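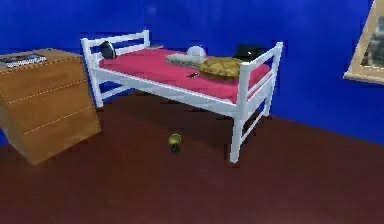 Fig. 1. Bedroom, blue walls, white metal bed (computer rendering).

**Crime reporting, wk 6 - arrests, charges, what you can print**

Reading for next time: handout pp on court records. Kanini Mosoti covers the second half, bring questions.

Arrest vs charge vs conviction. Three different things. Keep them apart in your copy!

- *Arrested* - police took the person in. Don't write "arrested for robbing the store", that says they did it. Write "arrested in connection with" or "arrested on a charge of".
- *Charged* - formal accusation, get the exact wording from the complaint. Not the scanner, not a neighbor.
- *Convicted* - plea or verdict only.

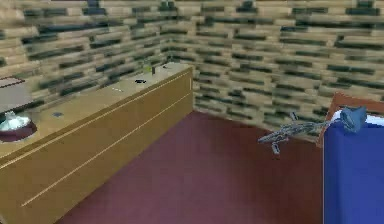
"Alleged" is not a magic word. Doesnt fix a bad sentence. Attribute instead: police said, according to the affidavit.

Names: full name, age, town. Two people in Gruscombe can share a name, so check the middle initial every time.

Case from lecture (Gruscombe burglary story): first version ran 900 words, cut to 464. Most of what went was the suspects past - old arrests, no outcomes given. If you can't say how a case ended, leave it out or go find out.

Follow up. If you ran the arrest you owe readers the dismissal too. Same promnence.

Assignment: rewrite the Purba police release as a brief, 84 words max. Send to Lilian Chege by noon, before section.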